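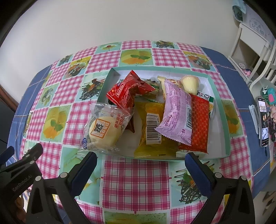

Agenda item 3: snack box trial, hand-held gripper open at the box

IDSTEAD PACKING COOPERATIVE
Equipment Review Group
Minutes of the September meeting

In the chair: Murray Wihongi
Minutes: Rosaura Taipe

1. Minutes of the last meeting
Accepted with one change. The sentence saying the group "welcomed" the Plonisent offer now says the group "received" it.

2. Matters arising
The label printer is still out. The chair will call the repair shop again.
The lease on the second tape machine was renewed before this group saw the paperwork. The chair asked that this not happen again.

3. Plonisent offer from Fendus
Fendus wants to sell us a recording service under the name Plonisent. Our people would pack by hand using the grippers, the sessions would be recorded, and Fendus would use the recordings to train a robot arm for the mixed snack boxes. The arm is a separate contract and no price has been given for it.

The package on offer is 3000 recorded runs. Fendus reports 2788 usable runs from an earlier customer who bought the same package. R. Taipe asked what "usable" means and who decides. The offer does not say. She also asked whether the customer pays for the runs that are thrown out. The offer does not say that either, and the chair read the page twice to be sure.

The group went through the trial pictures. R. Taipe said the goods were a fair choice, better than she had expected: soft packets lying over and under each other, a clear wrapper with a round cake in it, a little cup upside down in the corner of the box. Shiny film is what gives our own packers trouble. Her objection was to everything else. Our line has steel benches and moving totes, and a trial on a dining-size table with a printed cloth tells us little about either.

The chair pointed out that the busy cloth could be to the vendor's credit if the system can tell a packet from a picture of noodles. R. Taipe answered that a person was holding the grippers, so the person was doing the telling.
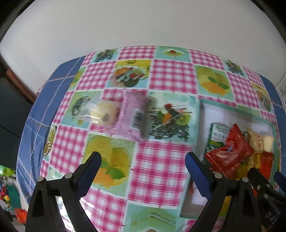
Page 2 of 3

The second picture was discussed with reference to the pink-lilac packet and the wrapped bun next to it on the cloth. The chair asked whether these were going into the tray or had come out of it. No one present could say from a still, and the run list sent by Fendus is not matched to pictures. He asked for the full recording of at least one run, start to finish, with drops left in.

Blur was raised. Parts of the picture are soft. Fendus's brochure says blur "does not affect learning outcomes." The group would like to see that tested by somebody who is not selling it.

On damage: R. Taipe wants to know how hard the blue pads close. A bag of chips can stand a light pinch. A soft cake can't stand much of one. The brochure gives no closing force and has no section on crushed goods at all, though it finds room for two pages on the carrying case.

On labor: the offer asks for 6 packers for the recording period. Cover for them is not in the quote. The chair said the real cost of the service sits right there and he will not take a quote forward without it. It was also noted that packers' hands may show in recordings, and that the consent form supplied covers "any future use." The group does not accept that wording.

On comparison: Diệp has sent a rival offer, reference 456, for a plain suction picker with no recording stage. It is older equipment and will probably fail on crimped ends and loose film. It does come with a price for the whole machine.

Decided:
The Plonisent offer is not recommended in its present form.
R. Taipe to write to Fendus for the definition of a usable run, the closing force, one uncut recording, and a price for the arm.
The chair to get a cost for covering the packers.
Any further trial to be done on our own bench with our own boxes, and with our own packers holding the grippers.
The Diệp offer to be held over.

4. Other business
The floor mats at the packing end are curling again. Tape is not a repair. New mats to be priced.

Meeting closed at 4:40 p.m. Next meeting to be set once Fendus has replied.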